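Lists > Turwood Family Travel > Trains and buses > Message

Last updated June 26, 2021
Reading time: 5 min

Subject: Re: [turwood-travel] Long train ride in India with two kids, what do we pack?

Hello all, and a special hello to the new member in Warkier,

I've been meaning to answer this since it landed, and every time I sat down to do it the dog needed out or the phone rang. My apologies! I'll put your message in here so that everybody can follow along, and then I'll go through it in pieces.

> Hi everyone, first post, please be gentle. We are hoping to
> take our kids (five and nine) to see my husband's family in
> India as soon as travel gets easier, most likely in January.
> After the flight there's a train of 30 hours, and everyone
> over there says it's the nicest part of the trip. I have
> never been on a train longer than an afternoon. What do I
> bring? Is the food all right for picky eaters? Do we really
> sleep on it? And should I pack a whole suitcase of snacks
> from home like my mother says?
> Thank you so much in advance.

First of all, the family over there is right. We did a ride about that long when our girls were a little older than yours, and they still bring it up at Thanksgiving. I had dreaded it for months, and I spent the first evening sitting bolt upright with my purse in my lap, and by the next morning I was trading crackers with the grandmother across from us and being shown wedding pictures.

Yes, you really do sleep on it! We were in one of the air-conditioned classes, where you get a berth and a bundle of sheets and a blanket. The upper berths are what every child wants and what no mother wants them to have. Ours took turns. If your five-year-old is a roller, keep that one down low with you, and put the nine-year-old up top with a flashlight and a book. It gets surprisingly cold with the air going all night, so bring a sweatshirt and real socks for each person, in your hand luggage and not in the big bags, which will be shoved under the bottom seat behind somebody's feet and impossible to reach without an apology to the entire compartment. I learned this at two in the morning.

Do bring a chain or cable lock for the suitcases. We had ours from the Dimitriou luggage shop downtown, before it moved, and I never once felt uneasy about the bags after that.

Now, snacks. With love to your mother, please don't bring a whole suitcase. I did, and most of it came home again, crushed. Take one gallon bag of whatever your pickiest child can't live without (for us it was pretzels), and get the rest there. Ask the family to walk you around to a neighborhood store the day before you leave and let each child choose a few things. My girls thought this was better than the zoo. Chips in flavors they'd never heard of, cookies, little cartons of juice that fit in a coat pocket. 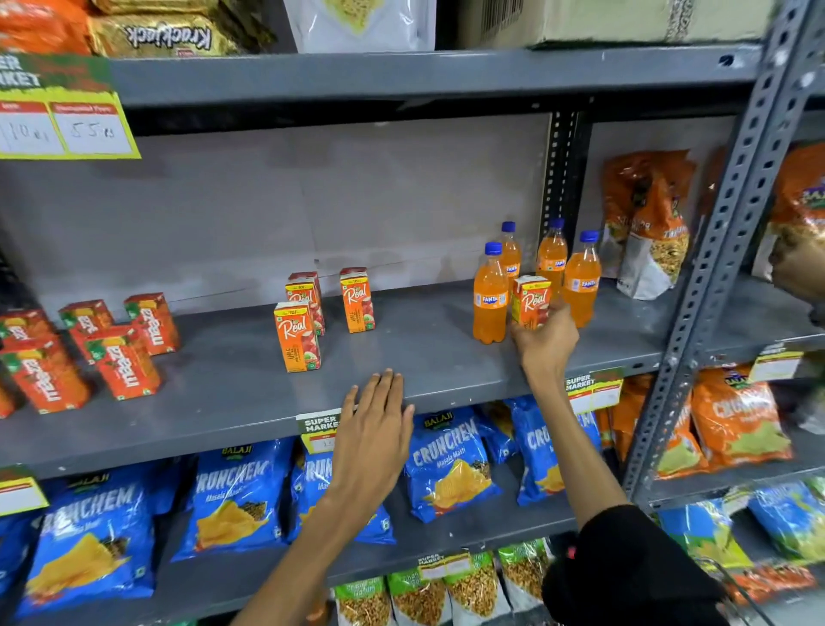
Give each of them their own cloth bag and their own spending money. We handed out 80 rupees apiece and told them that when it was gone it was gone, and then their father slipped them more when I wasn't looking, so I can't tell you how well that works as a lesson. The prices will have changed since we went anyhow, so ask a cousin what sounds sensible.

For proper meals, it depends on the train. Some include them and on some you order from a man who comes down the aisle, and people also get food at the longer stops. Your in-laws will know which kind yours is. Our picky one lived on plain rice, bread and omelets and came to no harm. The other one ate everything in sight. Please stick to sealed bottled water for the children, carry more than you think you'll need, and bring a cup with a lid, because a moving train and an open cup are not friends.

A word about getting off at stations. The grown-ups will do it, very casually, and stand there drinking tea while the train starts to roll, and then step back on as if it were nothing. I never let go of a child's hand on a platform, and we had a family rule that if we didn't know how long the stop was, we stayed put. My husband broke it once and I aged ten years.

Other things I was glad of, in no order at all: slip-on shoes or flip-flops for going down the car to the bathroom; toilet paper, a flattened roll in a zip bag; hand sanitizer and wet wipes (I suppose we all carry those now); a deck of cards; a scarf, which was a pillow and a curtain and a napkin; a small trash bag to hang from the hook. Motion sickness tablets if your kids are inclined that way, though check with your doctor about the little one.

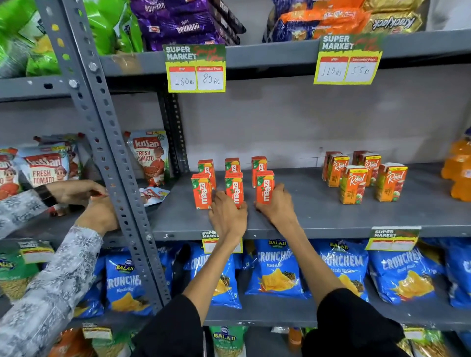
Maaza mango drinks in small cartons, on the middle shelf of the store.

What I would leave at home: the tablet with all the movies. Well, bring it, I'm not a monster, but keep it at the bottom of the bag until the second day. There is so much going by the window. Mine made a list in a spiral notebook of everything they saw, goats and bicycles and kites and a man asleep on a haystack, and they got up to 200 before they lost interest. That notebook is in the cedar chest with the baptism gowns. The five-year-old could draw instead.

One more piece of advice, and then I'll let you get on with your day. Try to book the berths together and do it early, as early as they let you, because trying to swap seats with strangers when you're tired and don't have the language is no fun. People were very kind to us about it, but it took half the car to sort out.

If you are ever over this way, the Lasance Street library has a shelf of old railway maps by the back window, and the kids might enjoy tracing the route before you go. I'm in there most mornings, and I'd be happy to bring the notebook along and show it to them. I also have a spare luggage lock you're welcome to borrow, if I can find the key.

Do write back and tell us which train it is! And would whoever had the tip about inflatable footrests please post it again? I've lost it.

Warmly,
your list mom in Turwood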